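Chores are still ahead of the machines

Every December the same promise comes around: next year a robot will clear your table. I pack orders for Kostilel, a small housewares company, and I have watched two rounds of this. My view is that the machines are getting better and that they can't do my job or my dishes yet.

Lifting a box is mostly solved. The arm on our Tjoa line moves cartons all shift and does it well. The cartons are the same size, and they arrive in the same spot. A kitchen doesn't work that way, and neither does the returns bench, where I spend 18 hours a week.
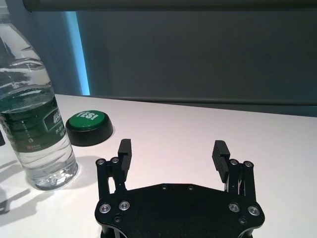 Returns are where I would test any claim about chores. A customer sends back whatever was in the bag, and someone has to decide how to hold each thing. Put a clear plastic water bottle next to a push button with "YES!" on its green top and you have two separate problems. The bottle is see-through and gives when squeezed. The button is short and round, and pressing it is a different job from picking it up. Two ridged finger pads have to manage both. A person does it while talking about lunch.

The sales sheet from Fesov says its system succeeds 99 times out of 100. I would ask what it was picking up, and who put it there. At home, a machine that drops one glass in every 100 would break one of mine most weeks.

I'm not against buying them. Let them have the cartons and the night shift. But managers should stop planning staff cuts around work the machines haven't shown they can do on an ordinary, messy table.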